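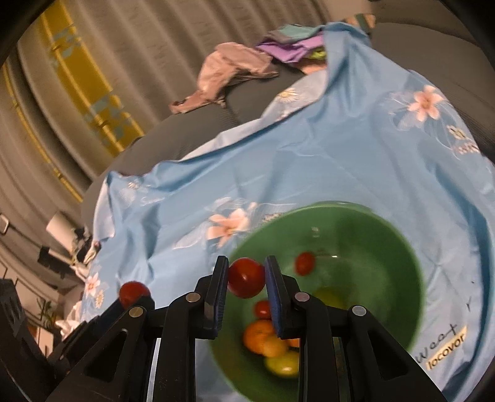 Notes on keeping tomatoes and citrus on the counter, one post at a time. I have been tracking what spoils first in our kitchen since October and the answer is consistent: whatever sits under something heavier. Tomatoes bruise at the shoulder and at the contact point. A big green bowl with small red tomatoes sharing space with oranges and a yellow lemon-like thing is a normal kitchen arrangement, and a layout I would change in two places.

Place one: the small tomato that ends up right against the orange. Citrus skin is firm and a ripe tomato's skin is thin. Move it out to the open side of the bowl, where it touches one surface only.

Place two: the order of loading. Citrus goes in first, tomatoes last. Most people load in the order things come out of the shopping bag.

Temperature. My counter holds at 68 F for most of the day. Ripe tomatoes keep their flavor there for 3 days, sometimes longer. In the fridge they last longer and taste of less. Cut ones go in the fridge regardless.

Stem end. Large tomatoes go stem side down if the stem is off. The scar is where they lose moisture. For the small oval ones I don't bother – they roll anyway.

Kieran Tierney asked whether the bowl material matters. Not much. What matters is a smooth interior, so juice from a split fruit wipes off and doesn't sit in a groove. I have a Millum bowl and an older Hanrahan one. The Hanrahan has a textured base and I have stopped using it for anything soft.

Bowl width matters more. Wide and shallow beats narrow and deep. My wide one holds a week of fruit in a single layer, with a gap on one side for whatever is ripest.

Weights, for those who asked. The last bag of mixed citrus and tomatoes came to nearly 2,000 g on the kitchen scale. The heaviest orange was 262 g and the lightest tomato was 98 g. Put that orange on that tomato overnight and you get a flat spot.

Lemons: they dry out on the counter before they rot. If you use one a week, keep one in the bowl and the rest in a closed bag in the fridge.

Washing. Before eating, and not before storing. Water left around the stem is where mold starts on mine.

Check the bottom of the bowl every time you add to the top. Lift everything out, wipe, reload. It takes a minute – less if you skip the fruit you never eat.

Next thread is onions and why they live in a different cupboard from the potatoes.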